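I do my desk reset on Friday, and staplers come first — mine multiply.

## 1. Get every stapler out

Stand or lay them on the table where you can see them. Keep the light blue one for everyday pages and the long black-and-silver one for thicker stacks.
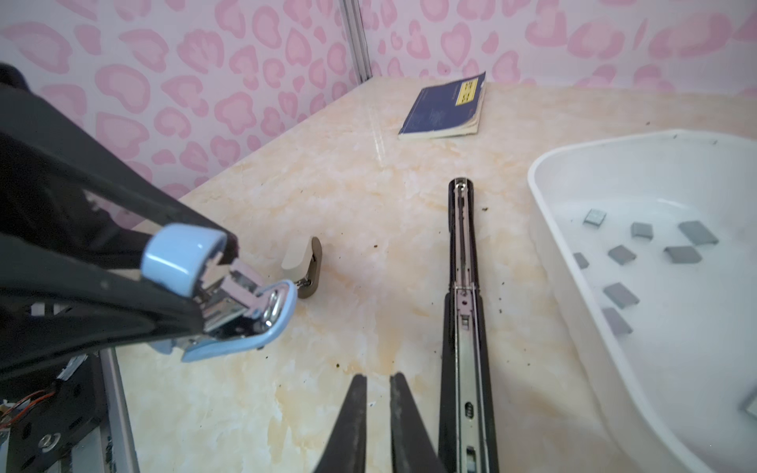 ## 2. Refill

Slide the channel open, drop in a strip, and test it on scrap. Mine jammed 2 times last May, so I do test!

## 3. Wipe down

Move any books to the far side and go after the crumbs with a dry cloth first — a damp one just smears them.
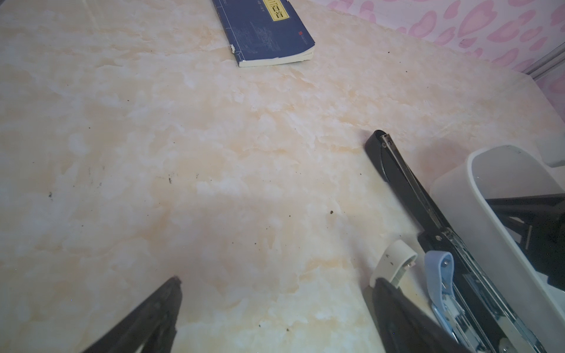

Then a damp cloth, corners too, and let it all dry before the paper goes back.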